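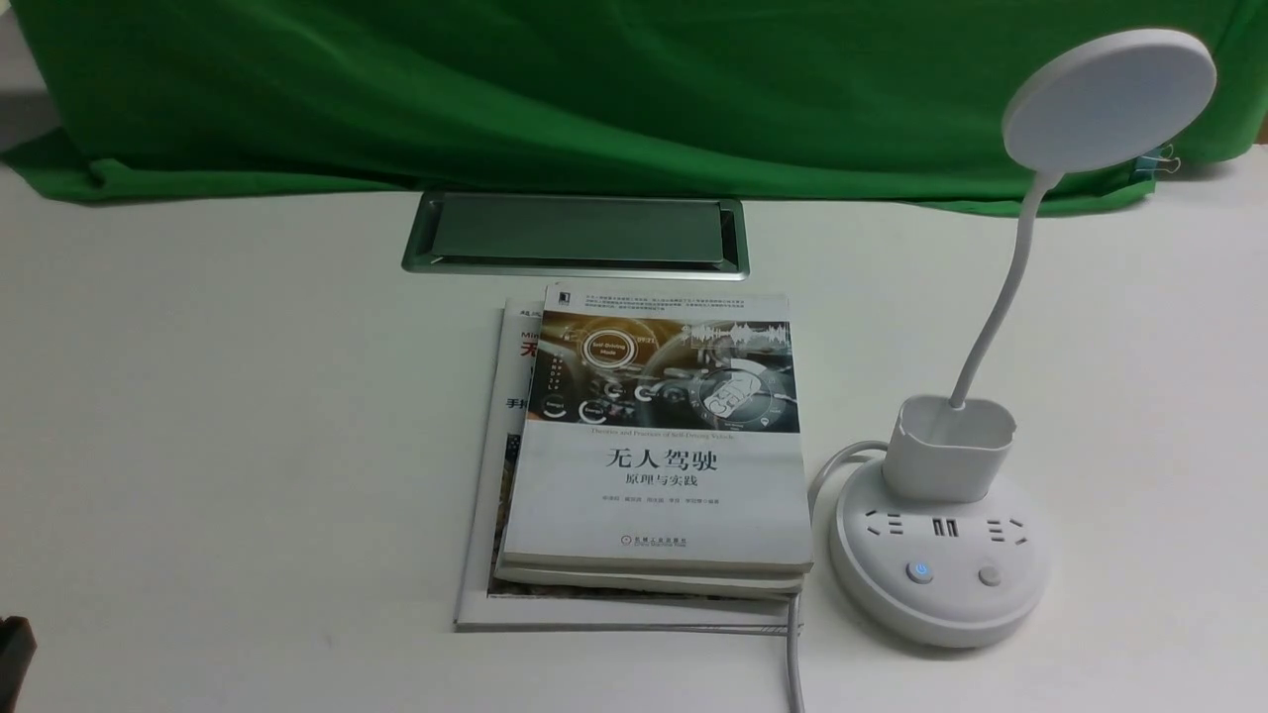 Reading time: 4 minutes

I promised last month that I'd write up the new bench rules once we'd lived with them for a while, and several of you at the Stustport site have been asking (nagging, let's say), so I'm finally sitting down to do it with a mug of tea and the rule sheet in front of me.

If you missed the background, Makent asked every site that does tabletop robot work to agree on one way of setting up and recording a task. Up to then we'd all been doing our own thing. I had my way, the people across the corridor had theirs, and when we tried to pool our runs in March we found we had 428 of them and only 64 had notes good enough to use. I went quite pink when I saw how many of the bad ones were mine.

So, the rules. There are 13 on the sheet and I'm not going to march you through the lot, but a few have changed how I work and I'd like to talk about those.

The one I grumbled at most was the rule about everyday clutter. I'd always cleared the bench right down before a run, one block, one cup, lovely and tidy. The new sheet says the objects should be things a person would really keep on a desk, and that they should be left with their normal bits attached. Leads stay on lamps. Books get stacked the way books get stacked, with the big floppy one poking out from under the others. I thought this was asking for trouble, and for the first few days it was! But a tidy bench teaches you very little about an office, and I've come round to it completely.

Then there's the backdrop rule. Plain cloth, one colour, clipped so it can't slide down on to the work. We had a long and slightly silly argument about whether it ought to be ironed. The sheet doesn't say. My own view is that you can leave the creases in, so long as the hem isn't lying over anything the arm might have to reach, and so long as you write down which cloth you used. I'd love to hear what the rest of you do.

Anything with a switch now needs its starting state written down before the run and its end state written down after. Lamp off, lamp on, socket button in or out. It sounds fussy, and it takes me less time than sharpening a pencil.

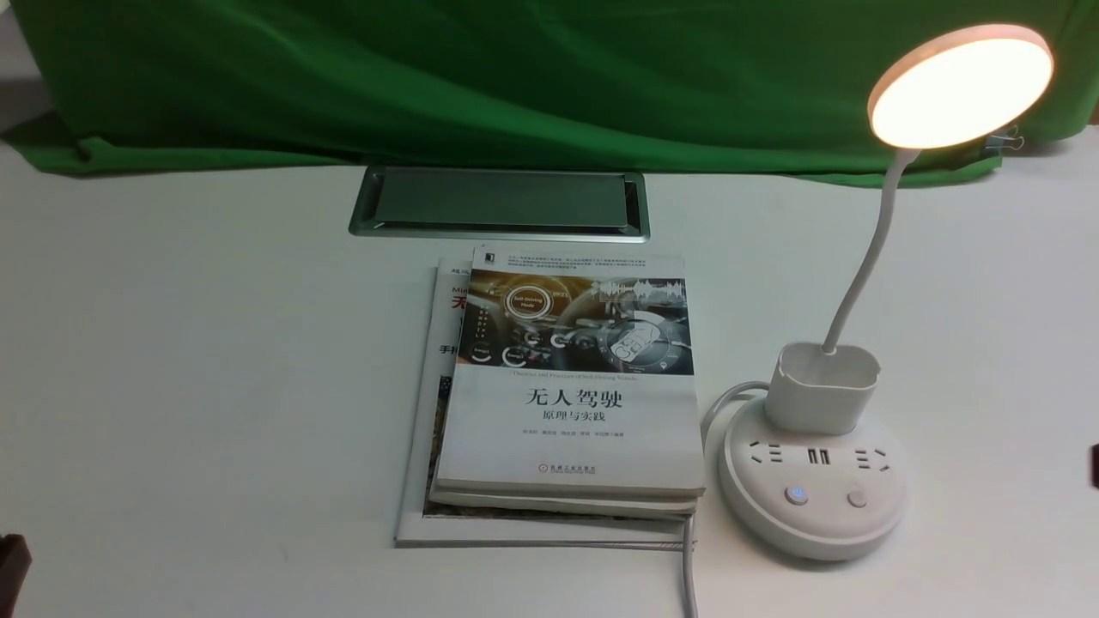 Which brings me to light, because a lamp is a nuisance in a way that a book isn't. Switch it on and you've changed the colour of the whole bench along with it, so a run with the lamp lit and a run with it unlit really ought to be filed as two different conditions. The sheet tucks this away under rule nine and I suspect half of us skipped straight past it. I did. I've been back through my own notes since and added "lamp on" or "lamp off" to every one I could be sure of, and where I couldn't be sure I put "not known", which the rules allow and which I'd much prefer to a guess.

Leads get a section of their own too. Mains leads must be routed so that the arm doesn't have to cross them to do its job, and if a task does need it to cross one, somebody has to stand at the stop button for the whole run. Standing there, please, and not sitting nearby with a sandwich. Don't tape a lead down halfway through a set either. Tape it at the start or leave it be, or the first half of your set won't match the second.

One for the book people: note the title of whatever is on top and which way up it faces. We had a good few runs labelled just "book", and when we came to compare them we had no idea which book was meant. If the cover is in a language you don't read, copy what you can and ask someone for the rest.

A couple of questions that came in. Brovus users wanted to know if they can keep their old label sheets. Yes, until the box is empty, but please add the two state columns by hand. And the Sakamoto bench is allowed its slower arm speed, as long as that goes in the notes every time and isn't left for people to remember.

We're hoping to have 400 properly noted runs between all the sites by the time we pool again. Stustport is almost 64 of the way there on its own, so well done you lot. If you'd like a copy of the sheet with my scribbles on it, drop me a line and I'll put one in the internal post. Mine has a tea ring on rule four now, but you can still read it.

Last updated: May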